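Gripper comparison group, minutes, 3/24/20

I'm on minutes again, so you get my version of events. Meriem Belhaj ran the meeting. The Zistton people joined by phone and dropped off before the last item, which they'll probably be glad of when they read it.

Last meeting's minutes

Approved with one fix. I wrote that the Nirex controller "froze" during the long run. Meriem wants it to say that it went into a protective stop, and she's right, those are different things and we had a whole argument with support over it. Fixed.

Where we are with the two hand setups

Quick recap for anyone who missed the last one. We're comparing the five-position preset grasps that come with the Zorireck software against our own finger-by-finger commands, same arms, same hands, same blocks. The preset side finished its 400 trials. Our side is behind, and that's mostly on me, I spent two evenings chasing a delay that was coming from a bad setting in the logging script. Sorry, everybody!

Meriem read out the numbers so far. The presets dropped the block 28 times. She doesn't want us comparing that with anything until our side has its 400 too, and she gave me a look when she said it (I'd already started a chart). No chart, then.

What we can say is how the two feel to work with. The presets are quick to set up and kind of dumb. If the block is a little off from where the hand expects it, the fingers close anyway and shove it. Our commands take forever to tune, but you can slow one finger down by itself and feel your way in. I like ours better, but I wrote half of it, so take that for what it's worth.

Controllers

The Carvalho controller came back from repair and it's in the rack. It's louder than the Nirex, with a fan that whines whenever both arms are powered. Zistton asked if we'd seen any difference in how smoothly the wrist moves at low speed. I said yes, a bit better on the Carvalho. Meriem said she couldn't tell. We agreed to do it blind: I'll swap the controllers without telling her and she'll write down which one she thinks it is. Loser buys lunch, which isn't an official decision but I'm putting it in here so it counts.

There was a long detour about cable routing. Zistton would like the cables clipped along the forearms. I don't love it, because the last time we clipped them tight, the wrist pulled a connector halfway out. We'll try looser loops with one clip per arm and see how that goes. Meriem has the clips on her list.

Head camera

The view from the head camera is fine for finding blocks and not so great for judging contact. Once a finger is right up against a block, the tracker starts guessing at where the fingertip ends. Zistton suggested a second camera low at the side. We have one in the cupboard, but no mount. I'll print something.

Meriem also wants the lights left alone between runs. Soft shadows from the hands are okay, the tracker copes with those, but somebody keeps changing the dimmer and then the colors drift.

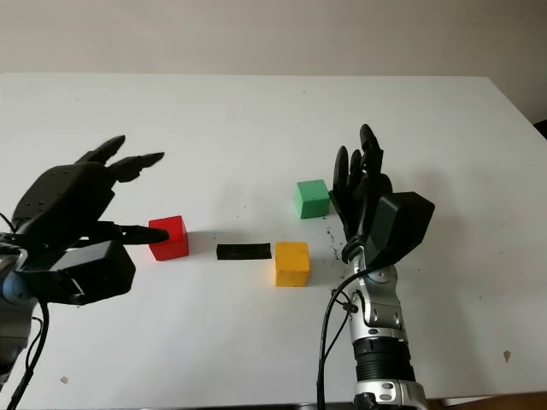

2 min read

Single-finger contact, left hand

We got into this one properly, and it's the part I'd been looking forward to. With one finger stretched out straight and its tip on the side of the red cube, what should count as a touch? The presets don't really have an answer, they only know "closed" and "open." Ours goes by motor current, and I've been using a threshold I picked by eye. Meriem wants a real one, with a log of 1,000 samples at rest before anyone changes the number. Fair enough.

The right hand stays open next to the green cube while the left one works, so we can check whether it drifts when it's told to hold still. Meriem asked for its joint readings to be saved with every left-hand run from now on. I'll add that to the script.

I brought up the state of the tabletop too. It's scuffed and smudged and there are dark specks over by the right hand. We wipe it down before each batch from now on.

To do

Me: finish our 400 trials, log the resting samples, save the right-hand readings, print the camera mount, swap controllers on the sly.
Meriem: cable clips, a note to Zorireck asking if the preset closing speed can be changed, a sign for the dimmer.
Zistton: send us their block list so we're using the same sizes.

Next meeting is in May, when both sets of trials should be in. Meriem is bringing the numbers, and I'm allowed to make the chart.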